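Brelley Tasting Notes

A small table of tea and soft drink reviews, written up from the paper cards we fill in at the Ashworth tasting evenings. The cards go back a few years and the handwriting varies.

What's in it

There are 751 reviews in one CSV file, one row per drink per taster. Black teas make up the largest group, followed by flavoured rooibos, then bottled iced teas and squashes. Coffee is left out.

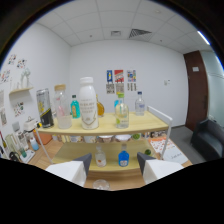

Columns are drink, maker, type, steep_minutes, milk, score and notes. Scores run from 0 to 100. Cold drinks have steep_minutes left blank. The milk column is yes, no or splash – please don't merge splash into yes, as the scores differ quite a bit for the malty teas.

Notes are typed as written, spelling mistakes included. Nearly 70 rows have a score and no notes.

Known problems

The Rorcombe rows were scored out of ten and multiplied up, so they bunch on round numbers. Chocolate and nut blends were mostly tried by the same 21 people, who like sweet things. "Smoky" is used for both lapsang and burnt toast flavours.
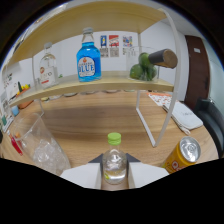
Wiroj Sangkhawat
Maintainer, Brelley Tasting Notes

Corrections

Send the row number and the change you want. I go through them on Thursday evenings. Barry Ackroyd keeps the original cards and can check a reading if a word looks wrong.

Version 2 came out in March and fixes the swapped maker and drink names in the iced tea rows. Anything made from version 1 should be run again.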